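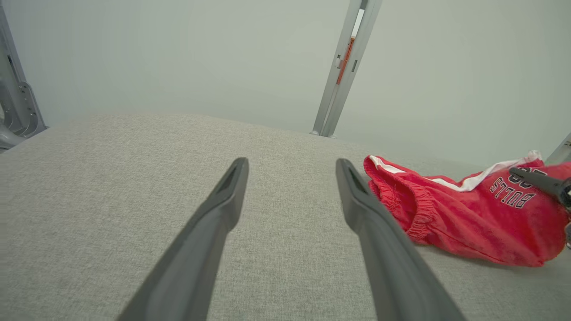

How much room should you leave around a pair of folding arms at home?

Leave the full reach of both arms plus a hand's width on every side, and mark that line on the floor with tape before you plug anything in. I used bright yellow, and I love how quickly everyone at our place in Udport got used to stepping round it!

Good habits for laundry day

Cover the table. A woven grey cloth pulled tight gives a bit of grip and makes clothes easy to pick out, especially something as cheerful as red shorts with BULLS across them. Smooth out the big ruckles in the cloth first.

One garment at a time. Start with it bunched up if you like – that's half the fun – but keep the rest of the pile off the table.

Empty the pockets, do up the zips and tie off long drawstrings. Coins and hair grips go in a dish by the door.

Check the fingertips every Tuesday (or whichever day you'll remember). Wipe them with a barely damp cloth, power off, and feel for rough spots that could snag a knit.

Keep the stop button where you can hit it without leaning over the table. Ours hangs on a hook by the light switch, and we press it once before each session to be sure it works.

Hands stay out while the arms are live. If a sleeve gets stuck, stop first and then reach in.

Slow speed for stretchy stuff! Waistbands can ping back when they're let go, so I stay on setting 2 for those and save setting 5 for tea towels.

Write down any odd noises. The Bidmont repair morning is brilliant for loose joints, and a note of what you heard saves a lot of head scratching.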